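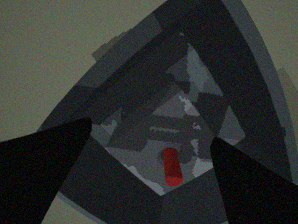
*Fig. 1. Red cylinder in a dark gray container, seen from above. Computer render.*

# Script breakdown for the prop department

Notes from Sunday's session, cleaned up a bit. Read before the workshop, bring the *Feltlow* pages and something to mark them with. Reading for this one is chapter 2 of the Riis packet (Sólveig Riis, the stapled one, not the blue one).

## What counts as a prop

Old rule: if an actor handles it, it's a prop. If it sits in the room, set dressing. If it's worn, costume. Works most of the time. Falls apart on:

- glasses (costume, until someone takes them off and cleans them in a scene, then expect a phone call)
- wristwatches – costume usually pays, props usually sets the time on it
- food. Props if eaten. A bowl of fruit in the back of a kitchen is dressing until the director says "why don't you grab an apple"
- cars. Own department on anything with money. On a small shoot, guess who
- phones and screens. The phone is yours. What's on the phone belongs to graphics, but you have to get it from them in time

Write down who owns what at the first meeting. Not the second. Ea Bech's story about the wedding ring in *Ullier*: costume thought props had it, props thought costume had it, the lead wore a ring borrowed from the script supervisor for the first two days and then they had to match it for the rest of the shoot.

## Reading the script

Three reads. Don't skip the first.

**Read 1.** No pen. Read it as a story, in one sitting. You want to know what matters to the plot before you start making lists of teacups.

**Read 2.** Mark everything named. Stage directions AND dialogue. Dialogue is where people miss stuff. "Is that my father's lighter?" means there's a lighter, it's old, it may need initials, and somebody is holding it.

**Read 3.** Mark what isn't named but has to be there. "They finish dinner." Plates, forks, napkins, glasses, food at the end-of-meal stage, maybe a bottle. "She packs." Packs what? Into what? Does she open it again in scene 40?

Heiðrún Steinarsdóttir's breakdown for *Vídalín* came to 1,251 separate lines. Script named fewer than half of those. The rest came out of read 3 and the meetings afterward.

## The breakdown sheet

One row per prop per scene. Yes, it gets long. Columns we use in this class:

| Column | What goes in it |
|---|---|
| Scene | scene number as in the script, incl. letters (14A) |
| Story day | Day 1, Night 1, Day 2 etc. |
| Item | plain name, same name every time |
| Who | character handling it |
| State | new, used, torn, half full, bloody |
| Multiples | how many we need on the truck |
| Source | rent, buy, build, borrow, stock |
| Notes | anything else |

Same name every time – really. If it's "leather notebook" in scene 3 and "diary" in scene 31, your buyer buys both. Ask me how I know.

**Story day** is the one everybody leaves blank the first time round. Fill it in. We shoot out of order, so the sheet is the only place you can see that the letter is sealed on Day 1, opened on Night 1 and has been through the rain by Day 3. That's three letters, minimum, before you've even talked about spares.

## Hero, double, stunt

Quick version, more on this in the build class:

- **Hero** – the one that gets the close-up. Best finish, real materials where you can, working parts if they have to work
- **Double** – same look at arm's length. Carried, put down, passed around
- **Stunt** – soft, light, safe to fall on or get hit with. Rubber, foam. Should look right in motion and that's all it has to do
- **Breakaway** – made to be destroyed. Count takes, then add

Paint them all at the same time from the same mix. If you paint the doubles two weeks later they will not match, and it'll show up in the one shot where both are used.

Label the inside or the bottom, somewhere the lens won't go. H1, D1, D2, S1. Log which one was used in which take. The script supervisor will love you.

## Multiples and money

Exercise from class, for anyone who missed it. *Ameddale*, scene 22: she throws the music box at the wall. Director wants it in close-up before the throw, and wants to see it hit. Total for the item is 3,000. The hero build is quoted at 725.

Things we worked out on the board:

1. One hero isn't enough. If it gets dropped on the morning of the close-up, the day is gone. So two heroes, 1,450.
2. That leaves 1,550 for everything that hits the wall.
3. Does the breakaway need to play? No. Sound will add it. So an empty shell, cast from the hero mold, much cheaper per piece.
4. The debris has to have gears in it. Pre-dressed debris on the floor for the shot after, laid by hand, photographed, bagged between setups.
5. Ask about the wall too! Not ours, but if it marks, the art department needs time to fix it between takes, and that time changes how many throws we get.

Several of you spent the whole amount on heroes. Mikkel Norðdahl's answer was to ask for the throw to happen off screen, which got a laugh, but it's a fair question to put to a director *early*. Not on the day.

## Meetings, in order

- Director. What do they care about? Usually four or five objects. Get those named
- Production designer – period, palette, what's banned (Poul Fogh banned yellow on *Feltlow*, including pencils)
- Costume, about pockets. Does it fit in the pocket. Bring the object
- Actors, once cast. Left handed? Allergies for anything edible. Smoker or not
- Script supervisor, go through story days together, line by line
- Safety for anything with a blade, a flame, glass or a trigger, even a fake one

Send a props list out after every meeting with the date and the draft color on it. Old lists get printed out and pinned up and then folowed.

## For next time

Break down *Feltlow* scenes 8 to 15. All three reads. Full sheet, every column, no blanks in story day. Scene 11 is the picnic, take your time with it. There's a thing in the dialogue of scene 13 that almost every group misses, so read the lines.

Pairs are fine, put both names on it. Sheets in the tray by the door before class starts. The tool list for the build class is on the back page, closed shoes pls.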